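I first rang Ratih Pattinasarany on a terrible line, with a kettle going at my end and what sounded like a goat at hers. She laughed and said to give it ten minutes, the goat would lose interest. It did, and we ended up talking for most of an afternoon, which I hadn't budgeted for and didn't regret (my editor may feel otherwise when she sees how long this is).

Ratih is an archaeologist. She works on shell middens, the great heaps of cockle and oyster and fish bone that people leave behind when they eat in the same spot for generations, and for the past few years she's been digging one at a place called Clidilov Point. I'd never heard of it. Neither had most of the people who live near it, she told me, because everyone local just calls it the Hump.

"They used to park boats on it," she said. "There's a whole end of the site that's basically been a driveway. I was so cross about that in the first season, and now I think, well, people have been dragging boats up there for as long as there's been a Hump. Why should they stop for me?"

I liked her straight away.

What got me on the phone in the first place was a talk she'd given to a regional history group, passed along to me by a reader. In it she said, more or less in passing, that the midden had a floor in it. I've read a fair bit about middens over the years and I had never come across one with a floor. I asked her whether I'd understood that properly.

"You did! Well, it's a surface. I have to be careful, my colleagues will tell me off if I say floor." She went quiet for a second and I could hear her shuffling papers. "It's crushed shell, packed down hard, with burnt clay mixed through. Somebody made it. You don't get that by walking around dropping your lunch. They've smashed the shell up quite fine and laid it, and there's a little raised lip on the seaward side."

How big?

"Up to 22 square metres, if it goes where I think it goes. We've only opened part of it. So that's me being hopeful."

The obvious next question is what it was for, and I asked it, and she groaned. Everyone asks it. Her field director asks it, her mum asks it, the bloke who does the portable toilets asks it. She's got a favourite answer and she made me wait for it while she talked about fish.

I'm going to make you wait as well, because the fish are good.

Most of the bone from the lower part of the Hump is small stuff, the kind of fish you'd catch in the shallows with a net or a basket trap. Then, right at the level of the surface, the sizes jump. Big heads, big vertebrae, and hardly any tails. Intan Latuheru, who does the bone identification for the project, was the one who spotted it. I spoke to her separately a few days later, and she was much more cautious than Ratih about nearly everything except this.

"It's a very clear change," Intan said. "I did the first boxes and thought I'd muddled the labels. So I went back and did them again without looking at the labels at all, and it came out the same. You have the front ends of large fish, and you don't have the back ends. The back ends went somewhere."

Somewhere like where?

"Well, inland. Or onto a boat. I'd be making it up if I told you which."

Intan works out of a converted dairy, and she described it to me with great affection — the drains in the concrete are ideal for wet sieving, apparently, and there's a cool room where the butterfat used to go that is now full of labelled fish. She came to archaeology sideways, after years of filleting in a fish co-op. I asked whether that helped and she said it was the only reason she was any good at it. "If you've done it with a knife you know where the knife goes. I can look at a cut mark and tell you whether the person was right-handed and whether they were in a bad mood." I think she was joking about the mood. 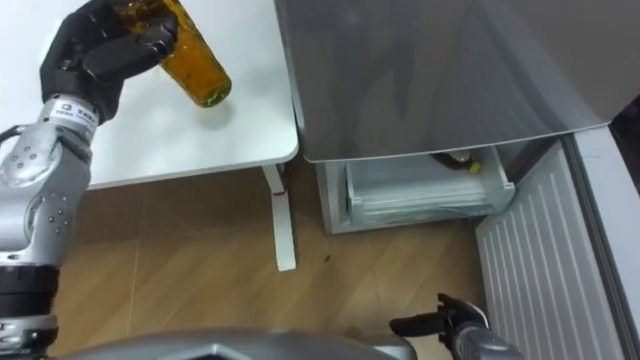
Clidilov Point, September

When I finally got up there in person, it was blowing a gale. Ratih met me at the end of the track in an enormous yellow coat and walked me straight to the trench without offering me a cup of tea, which I took as a compliment.

A midden in section is a lovely thing to look at. I hadn't expected the colours. There are bands of bright white where it's nearly all cockle, then greasy black bands with charcoal in them, then a sort of dishwater grey, all sagging a bit in the middle like a badly made cake. And then about hip height there's the surface, and once she'd pointed it out I couldn't stop seeing it. It's dead level. Everything under it slumps and everything over it slumps and there's this one line straight across.

"Put your hand on it," she said, and I did, and it was as hard as a footpath.

So, her favourite answer. Ratih thinks it was a drying floor. Big fish come in, the heads come off on the spot and get chucked or boiled up for soup, and the bodies are split and laid out on a clean hard platform where the wind does the work. The raised lip would keep the spring tides off, or at least keep the splash off. It fits the missing tails. It also fits the wind, and I can personally vouch for the wind.

"You wouldn't build it if you were feeding your own family," she said, shouting a bit. "You'd use a bush. You'd hang it off a bush! This is more fish than you can eat. This is fish you're planning to give to someone, or swap."

I put the counter-argument to her, which I'd got from Intan: nobody has found a post hole. If you're drying fish in quantity you'd expect racks, and racks need posts. Ratih nodded all the way through this.

"She's right, and it drives me up the wall. We've got two round stains at the north end that I'd love to be posts. Intan says they're crabs."

Crabs?

"Crab burrows. She's probably right about that too."

They've worked together for a long time and they disagree constantly, and both of them brought this up without my asking. Ratih's view is that she'd have published three wrong papers by now if it weren't for Intan. Intan's view is that it would've been four.

We got out of the wind eventually, into the shed, and I did get my tea. The shed belongs to a neighbouring property called Duvska, a sheep place that's mostly let go to scrub these days, and the project has the use of it through to the end of the season. There's a long bench with finds trays on it, a radio held together with tape, and a wall of photocopied maps. One of them is what Ratih calls the Govindasamy map, after the surveyor who walked that bit of coast in the fifties for a drainage scheme that never went ahead. He marked the Hump with a neat little oval and wrote "shell, extensive, old" next to it. That was the entire archaeological record for the place until she turned up.

"He'd drawn another one," she said, and showed me. It was a smaller oval, further round the bay. "It's under the golf course now. Fourteenth green. I've written to them."

Have they written back?

"They sent me a voucher for the bistro."

I asked her about dates, because I knew I'd get letters if I didn't. She was cagey. There are samples off at the lab from above and below the surface, and she doesn't want to put a number out there until they're back. Shell is a pain to date, she explained, as the sea has its own old carbon in it and everything that grows there comes out looking older than it is. You have to correct for it, and the correction for that stretch of coast hasn't been worked out very well. Charcoal is easier, so they've been picking charcoal out of the black bands with tweezers. Intan had bagged 145 pieces by the time I visited and thought perhaps a handful would be any use.

"Twigs, please," Ratih said. "I want twigs. A big old log could've been floating about for ages before anyone burned it. A twig's a twig."

There's a bit in my notes here that just says DOG TEETH, underlined twice, and I'd better explain it. Some of the fish heads have been gnawed. Intan noticed little paired pits in the bone and had been putting them down to rats, but the spacing was wrong, and then in the last week of the previous season a student sieving the spoil came up with a single dog molar, quite worn. So there was at least one dog at Clidilov Point, and it was eating well, and it lived long enough to wear its teeth down. Ratih got a bit emotional telling me about this. Her own dog, Flirby, a brown thing of no fixed breed, was asleep on my foot at the time.

I wanted to know what the people up the road made of it all. She said it had been slow. The first season she got a lot of polite waving. By the second, people were stopping at the fence, and then an older woman from the caravan park turned up with a biscuit tin full of stone net sinkers that her father had collected off the Hump when she was a girl. There were 29 of them, every one with a groove pecked round the middle. He'd used them as paperweights and doorstops, and one had been on a string in the chook shed to hold the gate shut.

"I nearly cried," said Ratih. "I'd found one. One! In all that digging."

She asked the woman whether she'd like them recorded and given back, and the woman said yes to the recording and thought she'd hang on to just the gate one. So that's the arrangement.

The plan for next season is to chase the surface to the north and find its edge, crab holes or no crab holes. The driveway end will have to come up at some point, and Ratih has been talking to the boat owners about where they might go in the meantime. Intan would like another sieve and somebody patient to run it. I was told, fairly pointedly, that no experience is needed and lunch is provided.

It's usually soup, I gather. They throw the heads in.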